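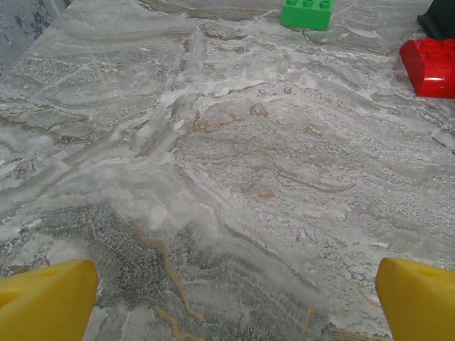 Venla, hi! You asked for a proper written update on the pear grafting money before the next payment goes out, so I've sat down with my notebook and a pot of coffee and I'm going to try to get it all in. The short version is that we have living trees, more of them than I feared in August, and most of your money is still doing what you gave it for. The labels are another story (more on those further down). Tyyne Kauppinen tells me the russeting on our oldest pear ought to go into the records properly, and I keep reaching for stone words when I try, because the skin has wavy bands of pale gray and beige running across it like the veining in a polished countertop, with chalky white streaks through the middle. She says I should just write "heavily russeted, streaked" and move on. She's probably right.

So, the trees. We set out to save the old pear that everybody on the Mustonen place calls Brirkel, plus the small early one called Jutavo, by grafting both onto new roots. I put on 32 grafts in the spring, whip and tongue for nearly all of them, with a few cleft grafts where the rootstock was too fat to match up. Brirkel took beautifully! It pushed buds before I'd even gotten the last of the tape on, and by midsummer the best whips were up past my belt. Jutavo was slower and sulkier. The scion wood was thin to begin with, and I think I cut it too late, when the buds had already started to swell. I'd like to cut in deep winter this time and keep it in damp sawdust in the cold cellar until we need it.

We lost 6 grafts, all Jutavo. Four of those never moved at all, and the other two leafed out nicely and then collapsed in the hot spell in August. I dug one up and the union hadn't knitted on one side. That's on my knife work, I'm afraid, and I've been practicing on willow twigs in the evenings ever since.

Money: of the $2000 you gave us, the biggest bite was rootstock, then fencing, then the grafting supplies. Fencing came in higher than I'd budgeted, as the deer got in over the low wire at the north end and chewed the tips off a whole row (they grew back, bushier than I'd like). I put up taller mesh there and haven't had trouble since. I'd set aside a bit for a hired hand with the digging and ended up not spending it, so I moved it over to the fence. I hope that's all right with you. Receipts are in the brown envelope.

Now the labels. I wrote them with a pen that swore it was permanent, and by late summer half of them were blank. Luckily I'd drawn a planting map, and Tyyne had copied it, and between her copy and mine we could put a name to every tree except one at the end of the Jutavo row. It might be Nedent, which we only grafted as a filler. The leaves look right for it, but I'm not going to promise anything till it fruits. I've switched to soft aluminum tags that you scratch with a nail.

For the winter I want to get tree guards on before the voles wake up to what's out there, mulch with the old wood chips (kept back from the trunks), and take fresh Jutavo wood from the sunny side of the mother tree, where the growth is thicker. If the second payment comes through I'd spend it on more rootstock and a decent pruning saw. The old tree could use some dead wood out of the crown too, though I'd rather have someone with a proper ladder do that part.

There's a jar of Brirkel butter here with your name on it. Come by whenever, just watch the second gate, it sticks.

2020-10-29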